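Drollari Craft Table Set – my review after one summer of use
Posted 16/08/2024

I bought this set in June, mostly for the paint. The scissors were the part I figured I'd toss in a drawer and forget. Funny how that goes, because I've now written half a review in my head about the scissors and hardly anything about the paint!

So what do you get? Little bottles of acrylic, two pairs of scissors in different sizes, and a clear plastic tray to keep the bottles from wandering off. I paid 158 for the whole thing at the Valdebenito shop in Vestville, which is more than I'd normally spend on craft supplies (my friend Trinh Diệp laughed at me in the parking lot), but I'd had it with the cheap sets where everything dries up by the second project. 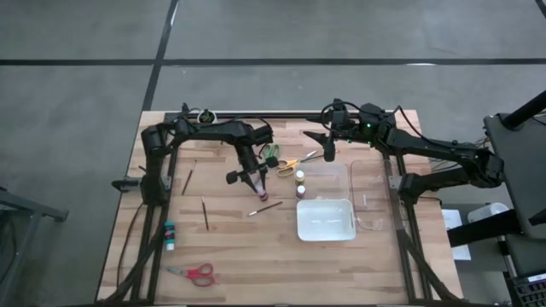

The paint first, then. It's good. The colors go on thick and cover cardboard in one coat, except the pale yellow, which wants two and sometimes three. The pink is my favorite and will be the first to run out, no question. I do wish the bottles were bigger. They're small enough that I'm a bit stingy with them, and stingy painting is no fun at all.

The caps are my one real gripe. They go on fine when everything's clean, but get a little paint in the threads and you'll be running them under the tap. Wipe as you go. I never remember to.

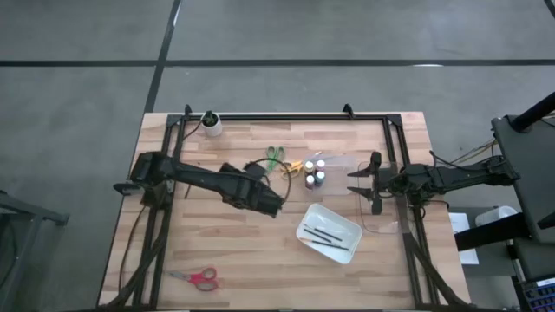
I like the tray way more than I expected to. It's just clear plastic, nothing fancy, but you can carry the paints to the sink in one trip and see through the side when something has leaked. Mine has picked up a few scratches already – doesn't bother me, might bother you. The one in my old Firkmont kit cracked at a corner in 7 weeks, so this is already ahead.

Now the scissors. The green ones are the big pair, and they go through poster board like it's nothing. The gray rubber inside the handles is the best bit, my thumb used to get so sore cutting out garlands. The smaller pair has yellow handles and I grab those for curves and fiddly corners. 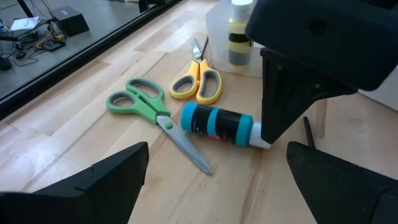

Lefties, try before you buy. Rodrigo Echevarría from my Thursday-night-turned-whenever craft group is left-handed and he couldn't get a clean cut with the big pair, though he got along okay with the little ones.

Would I buy it again? Yep, but I'd wait for a sale. If you already own decent scissors, just get the paints and spend the rest on more pink. I'm giving it 7 out of 10, and I'd go higher if they fixed those caps.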